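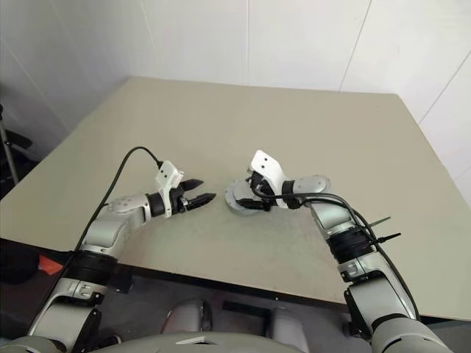
How to Clean Scuffs and Smudges off a Light Matte Tabletop

Light matte tops are lovely to work at and a bit of a trial to look after. The beige-gray ones are the worst for it, I think, as every dark smudge shows, and the shine you get from scrubbing too hard shows even more. I've kept a Skornen top going for years now (over 40 cleanings, if you believe my notebook!) and this is the routine I've settled into.

Start with a dry microfiber cloth and go over the whole top to pick up the grit. Then mix a small squirt of dish soap into 3 cups of warm water, wring your cloth out well, and wipe from the far edge toward yourself in long, overlapping strokes. Most smudges come away right there, and you can put the kettle on.
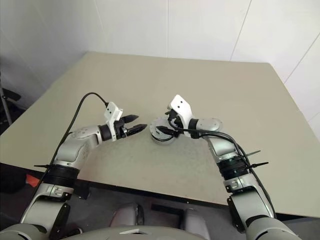
For the scuffs that stay put, make a thin paste of baking soda and water and try it first on a spot near the back. Dab it on with a fingertip, leave it a minute, and rub lightly in small circles — lightly, please, or you'll polish the matte finish into a shiny patch that never quite goes away. My old neighbor Teodoro Cuesta swears by a plain white eraser for the little dark marks, and I've come around to it.

Rinse with clean water and dry right away with a soft towel, working into the back where the top meets the wall. Wipe the dark front edge last with its own cloth, so nothing gets dragged back over the light part.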